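**Re: [lowbrass-list] December concert, parts and the loaner horn**

Hi all, quick one, on my break

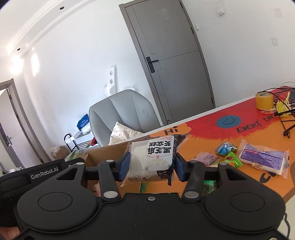

so first the Nimri arrangements. Parts 1 thru 3 are fine. Part 4 has a page missing after rehearsal letter F, I have only the one copy so can't check against anything. Kanako do you still have the old set from Mollitz? If so pls scan the fourth trombone, all of it, not just the one page.

> On 9 July 2021, Kanako Hoshino wrote:
>
> Has anyone heard back on the rental? Wurker Hall wants 2,620 for the
> evening and that doesn't include the risers. I thought we agreed to stop
> at 3,000 with everything in. Also do we want the Nirno bass trombone for
> the whole season or just the one concert? They need to know by the end
> of the month. And who is playing the low part in the chorale, because I
> am not doing it on tenor again.
>
> Kanako

Rental: called them yesterday, left a message, nothing yet. Risers are extra, yes. Would push it to nearly 3,000 so still ok I think, just tight. We need 60 seats sold to feel comfortable, my guess only.

Nirno: whole season please. The F attachment sticks a bit on the one they lent us last time, ask for a different one if they have it. And a case that closes.

Chorale low part is me, unless Rima Sleiman wants it. Rima? You sounded great on it in the spring, and I'd be happy to move up to third.

Rehearsal starts at 7 not 7:30, I put the wrong time in the last mesage, sorry. Bring a pencil and a straight mute. Cup mute too if you're on second. We start with the chorale, then bars 12 to the double bar in the Nimri, slow, untill the tuning settles.

Will send the stage plan when I get home

J.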